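Speaker notes, four-day week session, Porkville, Saturday morning slot

Start with the Lungate pilot, because everyone quotes it. 30 people, 2 months, all of them picked by their own managers. Pause there. Let the room do the math.

Then the headline: 84 percent "felt more productive." Felt. Ask who measured output. The Lungate report gives no figure for it.

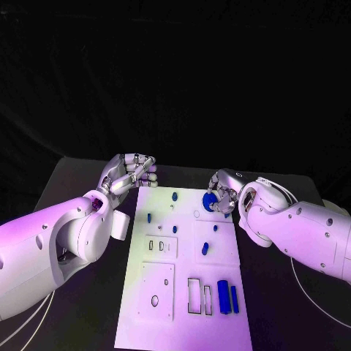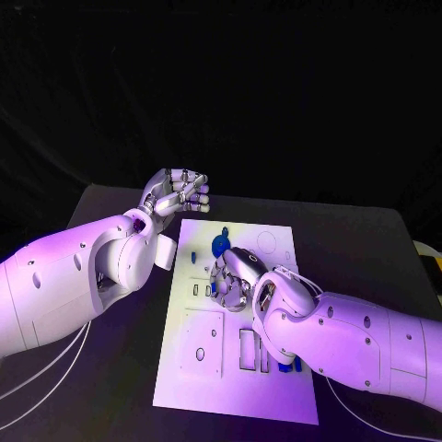
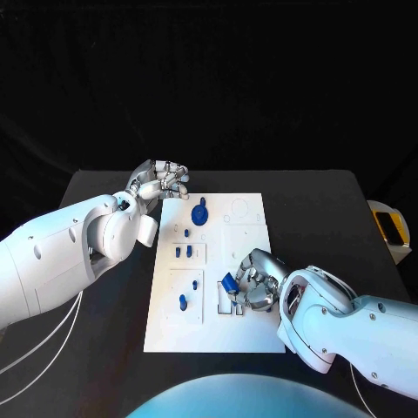
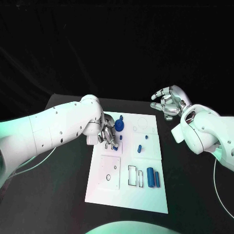

Bostov next. They dropped Fridays and moved the Friday meetings to Thursday evening. Is that a shorter week? Read out the schedule, slowly.

Goossens quit after about 2 quarters. Fans of the idea leave this one out. Don't gloat, their phones were a mess before the trial too.

If someone says "but staff turnover fell": compared with what? Turnover fell at plenty of places that year.

Skip the pay slide if running late. Questions, then lunch.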